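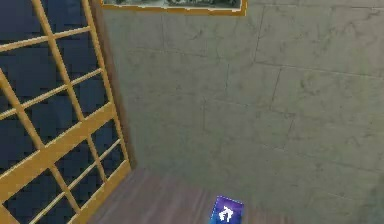
Eero Saarela says he would have stayed on the ferry for another year if they'd let him, and that the hardest part of making Winter Crossing was getting off the boat.

Home Shows News Press Watch Contact

Tiston Pictures announces Winter Crossing, a new documentary series filmed on the Girnholm ferry

6th May
By the Tiston Pictures press desk

Tiston Pictures is thrilled to announce Winter Crossing, a 12-part documentary series about one small car ferry, the people who run it and the island that depends on it. The series starts on the Gillitz channel this November, with the first two episodes shown back to back.

The ferry runs between the mainland harbor at Aryee and the island of Girnholm, home to about 3,000 people. It carries everything: school groups, cattle feed, wedding cakes, the mail, a piano (you'll meet the piano in episode two) and, one rough night, a very calm woman in labor and her much less calm husband. In summer the trip is a pleasant hour and a half. In winter it can take most of a day, or not happen at all.

Director Eero Saarela and his crew moved to Girnholm for a full winter and spent 84 days at sea with the ferry's two shifts. They slept in the spare cabins, ate at the galley table and learned to film while holding on to something. What they brought home is funny, tense and full of talk, because there isn't a lot else to do on a boat waiting for the wind to drop.

"I went out there thinking I was making a series about weather," said Saarela. "Then I sat down to breakfast with the deck crew, and by the second cup of coffee I had thrown out my whole plan. They argue about everything! Soup, knots, whose turn it is to call the harbor. And then the alarm goes and they're up and moving before I've found my boots."

Each episode follows a single crossing from the first truck on to the last truck off. There is no narrator. The crew and passengers tell the story themselves, and the camera stays with them whether they are tying down a load of hay bales or just trying to get a toddler to sleep in the lounge. Between crossings the series goes ashore on both sides, to the ticket office in Aryee, the repair yard, and the Girnholm grocery store, where the shelves tell you how long it has been since the last boat.

One of the great pleasures of the series is the sound. Composer Thulani Mtshali joined the crew for a week in the worst of the season and built his score from what he heard on board, including the car deck chains, the heating pipes and the two-note horn. Mtshali then worked with the Girnholm school choir, who sing the closing music for the last 3 episodes.

"The horn is a little flat, and the kids sing a little sharp, and it works beautifully," said Mtshali. "I tried it the other way in the studio, all cleaned up and in tune. It sounded like a different island. We went back to the flat horn the same afternoon."

Winter Crossing also takes its time with bigger questions. The ferry is old, and a replacement has been talked about on Girnholm for as long as most of the crew have worked there. Some islanders want a faster boat. Some want a bigger one. A few want the one they have, with a new engine and better chairs. Episode nine, filmed partly at a packed public meeting in the school gym, lets all of them have their say and doesn't pick a winner.

Viewers who love slow, close-up storytelling will feel right at home, and so will anyone who has ever sat in a line of cars in the rain, hoping theirs would be the last one to fit.

The series will be shown weekly after the opening night. Every episode will carry captions and audio description from the first showing. Before it goes on air, Tiston will hold a free screening of the first two episodes on Girnholm, with a second one in Aryee for mainland families and ferry staff. Times will be posted at both ticket offices, and seats will be held back for whichever shift is working that day.

Preview episodes for reviewers will be ready in early fall. Interviews with Eero Saarela and Thulani Mtshali can be set up through the Tiston Pictures press desk, and members of the ferry crew are happy to talk by phone when the boat is in port. Please allow for the weather.

Comments

marlowe_k
My grandparents lived on Girnholm and I did that crossing every Christmas, sick as a dog each time. Cannot wait to watch it from a couch.

Pia
Will this be available outside the Gillitz area? I don't see anything about streaming.

decktwo
I was at the gym meeting. It went on for four hours so I hope they trimmed it a bit. Nice bunch, the film people, they stacked chairs with us after.

Pia
Also very much in favor of better chairs.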